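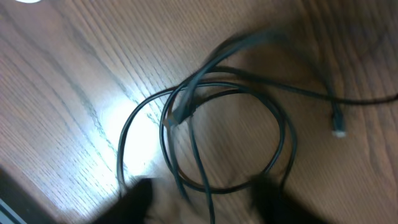
Cable coiling at Flekik: what changed for the bench crew?

tyra_g
We used to coil 113 cables a shift by hand, and my thumbs knew it! Now the arm takes the black ones and I mostly check connectors, which is kinder on me (though I do miss the chatting).

ebbe.f
Glad for your thumbs, Tyra, but I disagree a little. Four of us used to share that table and now I'm mostly by myself, untangling whatever it gives up on.

sigita_s
Same at Skostano, Ebbe. We asked to swap stations at lunch and it helped a lot.

ebbe.f
I'll ask in July.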